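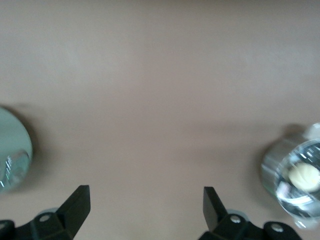 Matt table tops: questions our customers ask

Last updated in August

We sell and repair tables in our Clondora workshop, and most of the letters we receive are about the surface. I have collected the usual questions on this page. If yours is missing, please write to us and I will try to add it.

Which tables are these answers for?

They are for our matt tops in the Lurnon and Promness ranges. The two ranges have different legs and different edges, but the top is finished in the same way, so the care is also the same. Our older oiled tops need another treatment, and you should not follow this page for them.

How do I clean the top every day?

Take a soft cloth, make it damp with warm water and wipe in long strokes from one side to the other. After this, wipe once more with a dry cloth. For normal dust the dry cloth alone is enough.

If there is grease from cooking, put one drop of washing-up liquid in 500 ml of warm water. Please do not put more. Too much soap leaves a thin film, and on a matt surface you will see this film each time the sun is low.

What should I never use?

Please keep away from scouring powder, steel wool, the green side of the kitchen sponge, and any spray which promises shine. Furniture polish is the most common mistake. It fills the matt finish and makes glossy islands, and then the customer polishes more to make it equal, and it becomes worse.

The so-called magic sponge is also a fine abrasive, even if it feels very soft in the hand.

I have already used polish. Can it be saved?

Usually yes. Wash the whole top with the soap water described before, dry it, and repeat the next day. Two or three times may be necessary. Always do the whole top and not only the shiny place, otherwise you will have a border around it.

There is a shiny spot where I always put my arm. What is this?

It is wear. The sleeve rubs the surface for months and makes it smoother. We cannot bring back the matt look completely at home, but you can slow it down with a desk mat, or by turning the table from time to time so that another side gets the work.

How hot can a dish be?

A cup of tea is no problem. For anything from the oven or the hob, use a trivet – also when you put it down only for a moment. Heat marks on a matt top are pale and cloudy, and the deep ones stay.

My laptop becomes quite warm. Until now we did not have a complaint about this, but I would not leave it charging in the same place all night.

How do I remove ink, wine or curry?

Wine and coffee come away with the damp cloth if you are quick. For ballpoint ink, put a little rubbing alcohol on a white cloth, press it on the mark, lift, and press again with a clean part. Do not rub in circles. Try it first somewhere under the edge.

Curry and turmeric are difficult. Wash as much as you can, then give it time. Daylight takes out a good part of the yellow by itself.

Why does the colour look different in the morning and in the evening?

A matt surface does not reflect the lamp like a mirror, but it takes the tone of the light in the room. Our pinkish beige looks greyer near a north window and warmer under an evening bulb. Please look at a sample in your own room at both times before you order. The sample costs nothing and you may keep it.

Can I put a tablecloth or a plastic cover on it?

A cloth, yes. Soft clear plastic, please no. It can stick to the finish in summer and it keeps moisture under it. Cork and felt are both good. Check that rubber feet under lamps and screens have a small felt pad, as dark rubber sometimes leaves a ring.

Can you refinish my top?

Yes, if the top can be taken from the frame. The price is 200 euros for a top up to the Lurnon medium size, and the work takes two weeks. Larger tops we must see first. Collection is done by Hutapea, our carrier, who also brings it back. Please unscrew the legs yourself and put the screws in a bag with your name, we have already too many screws without owner.

Do you make tops in other measures?

For the Promness range we can cut to any length up to 3,000 mm. The depth is fixed. Send us a drawing with the measures in millimetres, and write also on which side the wall is, if there is one.

What about small scratches?

Fine scratches are less visible if you clean along them and not across. Do not use wax pencils, the filled line will be glossier than the rest. For a scratch which you can feel with the fingernail, send us a photo taken by daylight from the side, and we will tell you if a repair is possible.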